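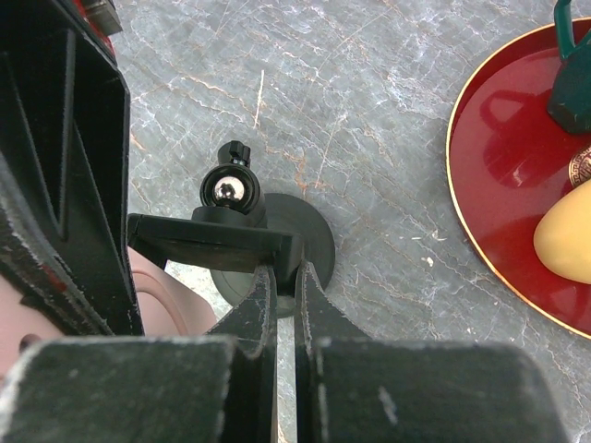

Chapter 6
Learning from the Wrist Camera

Pick up a coffee cup without looking at your hand. Easy! Your eyes can stay on the far side of the room while your fingers sort out the rest. A robot arm with two stiff fingers has a much harder time, and this chapter is about one of the most satisfying fixes anyone has come up with: put a small camera right at the wrist and let the arm learn from what it sees there.

We will follow a study led by Edith Bermúdez and Hernán Valderrama at the Rengifo lab. Their method, Grallis, starts with a person guiding the arm through a task while the wrist camera records. The team collected 1012 of these guided runs, covering four tasks, and trained a single network on all of them. The network looks at the latest picture and the finger opening, then predicts the next short stretch of motion.

Round objects are where this gets exciting. Two fingers meet a curved side along a thin line of contact, so a small error in angle lets the object roll or tip. From the wrist, that angle shows up large and clear.
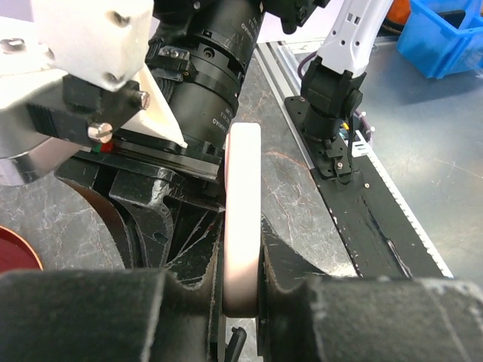

6.1 What the Fingers Hide

There is a price for such a close view. Once the fingers close, they cover a good part of the object, along with whatever lies under it. Valderrama's answer was to give the network a short memory of earlier pictures, so a contact point seen on the way in could still guide the grip. We will build a small version of this memory in Section 6.3, using the Flonen practice data (379 runs, small enough for a laptop).

Finger shape matters too. A notch on the inner side gives a curved rim somewhere to sit, and the network can then get away with a rougher approach.

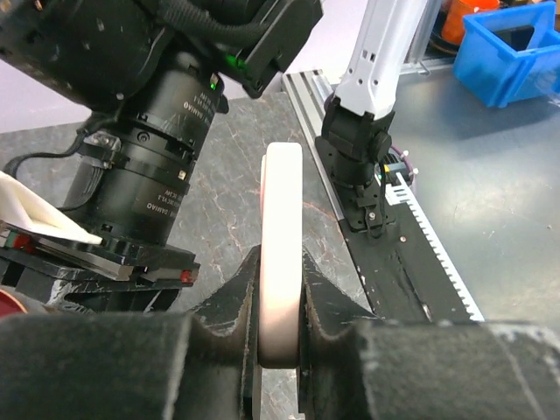 6.2 Before You Begin

You will need the camera model from Chapter 4 and the idea of a gripper frame. If either feels rusty, go back and work through the short review first. Keep a pencil handy, as we start by drawing the contact line between a flat finger and a cylinder.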